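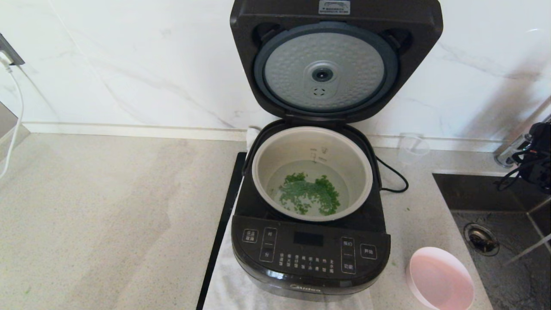 Budget for a two-arm kitchen setup, sanity check please
Started by primo_o

primo_o
We run a small shared kitchen and a supplier has quoted us for a pair of arms to do simple prep: rinsing, filling the cooker, pressing start. The arms are from Keta and the software is Clerkik. Quote includes two grippers and 16 hours of setup. I've got until August to put a number in front of the others. What have I missed?

vrettos_m
Spares, cleaning and the time of whoever stands next to it. Ask what a replacement set of fingers costs before you ask anything else. Ours were 220 a pair and we bought more of them than I'd like to admit.

primo_o
220 for two bits of plastic?

vrettos_m
Yes. Plus postage.

Nunzia G
I'd question the whole idea. A rice cooker has a timer on it. You fill it, you press a button, you walk off. What are you paying the arms to do, the walking off?

tpeixoto
Bit unfair Nunzia. Pressing the button is the easy bit to demo, so that's what they show you. If it can handle chopped veg and a cloth without making a mess, there's some use in it. I'd want to see that on my own worktop though, with my own bowls.

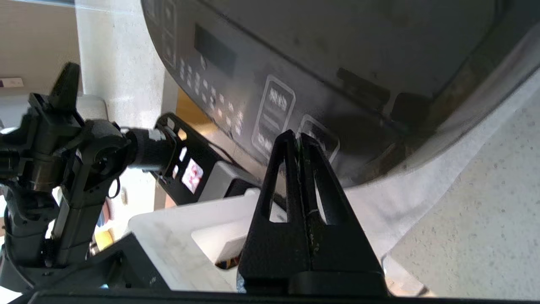
And get the reach in writing. Two arms and one big appliance fill up a counter fast, and you'll end up shifting things about to suit the machine. We lost the best bit of our worktop to the bases and that never showed up in any quote.

Nunzia G
So you agree with me.

tpeixoto
On the worktop, yes. Not on the rest.

impi_p
Has anyone priced Piras instead? They quoted us nearly 2000 less, but support was extra and only by email. We passed.

vrettos_m
Wouldn't touch it without a phone number. Same goes for Himik, who took 21 days to answer me about a cable.

primo_o
OK. I'll ask for finger prices, the reach, and a trial on our own counter. If they say no to the trial?

Nunzia G
Then you've saved yourself the money.

impi_p
Or ask to rent for a month. Keta did that for us, less the setup fee. Check who pays for breakages first, the wording on ours was vague.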